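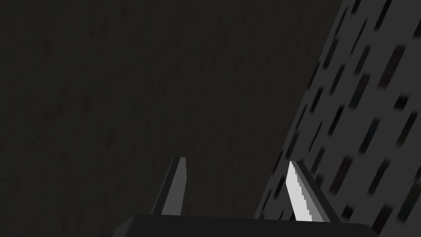

# Session 2: Working out what the wrist camera can tell you

Bring your laptop with Nomden already installed, please! Last time we lost half the session to people downloading it over the Femside wifi, and I'd like us to get to the fun bit this time. If the install gives you trouble, come along a bit early and we'll sort it out together.

Last session was all about joint angles: you asked the arm where it was, it told you, and you believed it. Now we're going to stop believing it quite so much. The simulator knows exactly where everything is, but your code won't, and the whole point of this part of the course is getting used to working with less. What you get is a stream of small colour images from the wrist camera, the gripper opening, and a slightly noisy reading of where the arm thinks its hand is.

The recorded run we'll work from is called `approach_a` and has 412 frames. You'll find it in the shared folder along with the Sesari viewer, which plays the images and the arm readings side by side. Have a good scrub back and forth before you write a single line. I mean it. I can usually tell who skipped this step, as their code works beautifully on frame 13 and nowhere else.

## Getting rid of the gripper

The first job is a dull one (sorry). The fingers and the palm turn up in the wrist view, and any edge finder you throw at the image will be thrilled with them. They're clean, hard-edged shapes, and the inner face of the right finger can come out nearly white against a background that's mostly murk. If you simply keep the strongest edges in the image, you've built a very reliable gripper detector, and I don't think the gripper was lost.

So we mask it. Nomden can hand you a perfect mask, but I've switched that off in the course version. Make your own from the finger model and the opening reading:

1. Load the finger outline from `gripper_shape.json`.
2. Shift each finger by half the opening, one each way.
3. Project both outlines into the image with the camera settings from last time.
4. Grow the mask by a few pixels all round.

Step four looks like fussiness, but have a look at the left border of the right finger's bright face when you zoom in. It's a little staircase! The renderer isn't smoothing the edges for us, and every one of those steps is a tiny corner waiting to upset your line fit. A slightly fat mask costs you very little.
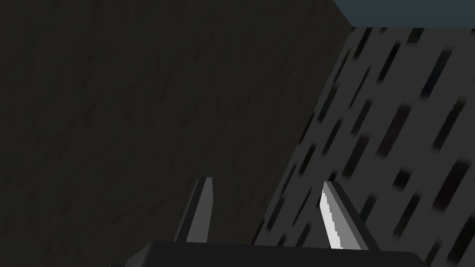

## Texture is not structure

With the gripper out of the way, most people run the edge finder again, get a screen full of confetti and put their hand up. Quite right too. The grey surface with the dark slanted dashes is full of strong local edges, and the boundary we care about, the long diagonal where it meets the dark surface, is one line among a great many short ones.

What makes it nastier is that the dashes lean along much the same direction as the boundary. A filter that says "keep anything at this slant" will keep the lot. I tried that when I was setting up the exercise and spent a happy evening tuning the angle tolerance before I admitted to myself that angle wasn't going to do it.

Length does a much better job. On one frame my own edge finder gave me 1,271 short segments, and after joining the ones that lined up and throwing out anything stubby I was left with a list I could read without scrolling. Try these in whichever order you like:

- blur a bit before finding edges (the dashes are already soft, so they fade sooner than the boundary does)
- join segments that share a line, allowing small gaps
- compare the average brightness on either side of each long candidate, using wide strips

That last one is my favourite. A dash has grey on both sides of it. The boundary has dark on one side and lighter grey on the other, and it keeps that up for its whole length. Make the strips wide enough to swallow a dash or two or you'll be measuring the pattern again.

Watch what happens where more than two surfaces meet, too. In some frames a bit of blue-grey shows up beyond the streaked surface, and near the top you get a proper junction of all three.
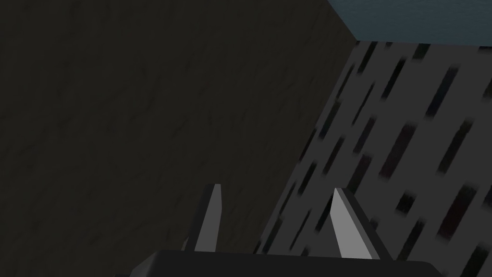 Junctions are lovely things to have, so don't throw them away. A line on its own only tells you how you've moved across it. Slide along it and the line looks just the same, and your estimate can drift off in that direction quite contentedly. A point where three surfaces come together pins down both directions in the image at once. If you've found two long lines already, intersect them and check whether the brightness around the crossing really does split into three regions. If it doesn't, you've probably extended a line past where it stops.

Please don't trust a junction from one frame, though. Carry it forward using the arm reading, look for it near where it ought to be, and drop it if it isn't there.

## Handing it over to the planner

Zou is the planner we'll be using for the rest of the term, and it wants very little from you: a line or point, how sure you are, and a timestamp.

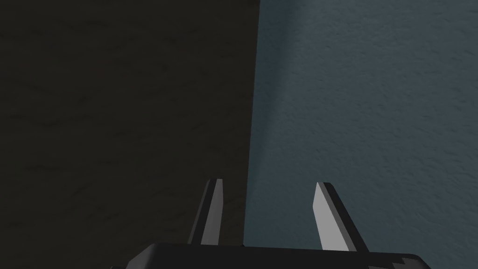
Confidence is where I'd like you to spend your time. A planner can cope with a vague answer so long as you've said it's vague, but a wrong answer marked "certain" will send the hand sailing off somewhere silly. Edge strength alone makes a poor score. Take the view with the blue-grey wall on the right: the line where it meets the dark surface is crisp and runs down to the gap between the fingers, so it deserves a high mark, while the shading across the wall itself goes from a darker band beside that line to lighter patches with no real boundary at all. With heavy blurring and a generous threshold your code may well report a line in there. Mine did. Check how sharp the change is as well as how big it is, and give the slow ones a low score.

Remember as well that your mask hides part of the line near the fingers. Don't fit across the hole as if you'd seen what's in it. Fit to the pixels you have and let the uncertainty grow towards the masked end.

## To hand in

One Python file and one page of notes. The file should read the run, build the mask and write out a line or junction for each frame, with "nothing found" as a perfectly acceptable result. In the notes, show me a frame where your method goes wrong and tell me why you think it does. I'll give more marks for a well-explained failure than for a tidy results table, so have a proper hunt for a bad one.

Drop-in help is at 4 pm in the usual room. Bring your worst frame.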